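From the Teaching Bench

Hello again from Orellana, where the kettle is on and the lunch tin is out once more. Our lunch-packing set now stands at 2,796 recordings, every one of them driven by hand through the leader arms, and Apinya Chuensuk is asking for 200 more before the next training run. To take a turn:

1. Sit well back, wake both arms and practise with the tongs until your wrists feel easy.
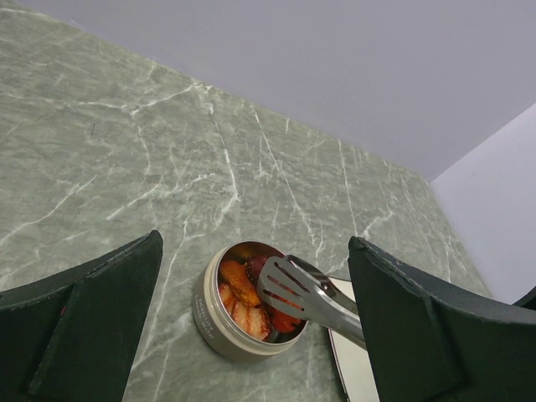 2. Move on to the lid, and please go gently! The handle is narrow, and closing the fingers too early spoils more recordings than anything else we do.
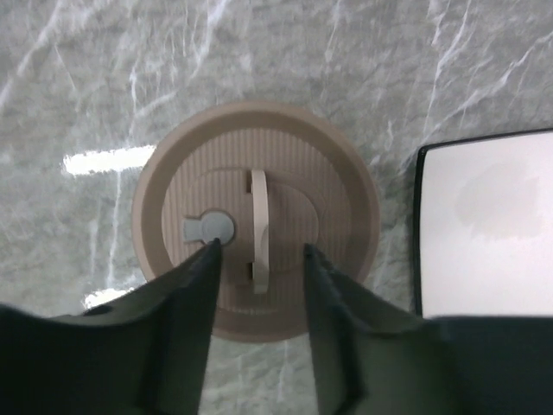 The lid from the gripper's own view, one finger either side of the handle.

3. Save your run, good or bad, and put a short note beside it.

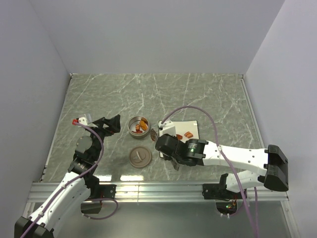
Newcomers always ask me how long it takes to get the knack, and I tell them nearly 40 runs, with plenty of tea in between. Two arms are a lot to think about at first (I still muddle my left and right), so leave the knife over by the board until the rest feels natural.

Bench slots last 4 hours and Apinya keeps the list, so do drop her a line.

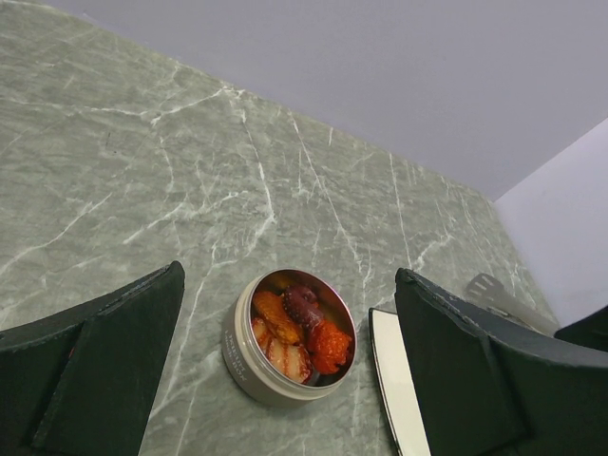
Tin filled, fingers open wide.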